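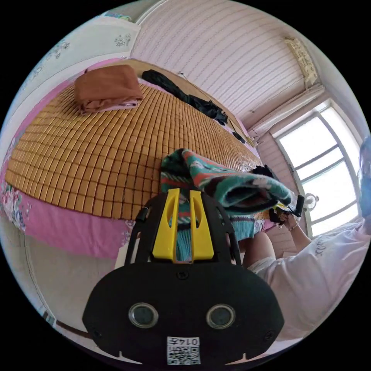 The striped blanket at the big bed, bamboo mat still on.

Minutes of the house meeting, Garrido House, Friday, 7 p.m., in the kitchen

I took the notes this time, so they're in my words, and if I've got your opinion wrong please write in the margin of the copy on the fridge and I'll fix it. Six of us came, and two sent messages.

Last month's minutes

Read out and agreed, with one change. I had written that the Driritz shelf unit was going in the upstairs hall, and it's the downstairs hall. Sorry! It has been moved on paper and somebody still has to move it for real.

Bedding and the guest room

This took up most of the evening, which I did not see coming. The question was what to do about the beds now that the weather is turning, and whether we switch everything over in one go or let each room do it when they feel like it.

The big bed in the pink-paneled room came first. It has the bamboo mat on it, and the feeling was split. Half the table loves that mat and would sleep on it all year (I'm one of them, it's lovely in the heat). The other half says it pinches and they'd like it rolled up by the end of the month. We agreed the mat stays down through June and then we ask again. The pink sheet stays on under it.

Then the striped blanket – the knitted one with the teal, coral red, cream and dark brown. Everybody wants it. It was proposed that it live on the big bed, then that it live on the couch, and then that we take turns, which got a groan. We settled on this: rolled up and kept in the guest room closet over the summer, out on the couch from October. Please roll it, don't fold it. It gets a hard crease down the middle when it's folded and then it hangs funny for weeks.

The brown blanket and the pink cloth that goes with it can be folded and stacked, they don't mind. They go on the second shelf of the white wardrobe, the one with the flower decals. If that shelf is full of somebody's sweaters again, the sweaters move.

The floral bedspread was next. One person asked if we could let it go and there was such an outcry that I'm recording it as a firm no.

Clothes left on beds

Raised by message and read out loud. Jackets go on the hooks by the front door. A bed is a nice flat place to drop a jacket, we all do it, but whoever makes up the room then has to go from door to door asking. From now on anything left on a made-up bed goes in the basket at the bottom of the stairs and waits there for its owner. Same goes for bundles of laundry that are "almost put away."

The basket gets emptied every 12 days, to line up with the laundry turns. I asked why not two weeks and was told the turns don't work that way. Fine.

Laundry and the Clollix machine

The washer is still walking across the floor on the spin cycle. The rubber feet have been ordered and haven't come. Until they do, no knitted blankets in it at all, please. Those get washed by hand in the tub, cool water, and dried flat over the two racks on the back porch. Someone offered to show the rest of us how to squeeze the water out without stretching the thing, and we said yes please, Sunday after breakfast.

There was some talk about whether the bamboo mat can be wiped with soap. Damp cloth only, and let it air before anything goes on top of it.

Money

The household jar has some 700 in it after the groceries. Two things were asked for: new storage bags for the winter bedding and a replacement for the kitchen kettle. The bags were agreed straight away. The Didance ones with the zipper were the favorite, as the last lot with the press-seal popped open the minute you put a real blanket in them. Kettle put off to next time, since we couldn't agree on stovetop or electric and it was getting late.

Jobs until next time

Roll and put away the striped blanket: me, I volunteered.
Clear the second shelf of the wardrobe: whoever's sweaters they are. You know.
Buy the storage bags: the Saturday shopping pair.
Move the Driritz shelf unit: two people needed, it's heavier than it looks.
Chase the washer feet: the person who ordered them.

Any other business

The back porch light is out again. There's a spare bulb in the drawer under the toaster. Also, the plums in the blue bowl are for everyone and need eating.

Next meeting same time, same kitchen. We finished at 8:40 and there was cake – lemon, very good, all gone.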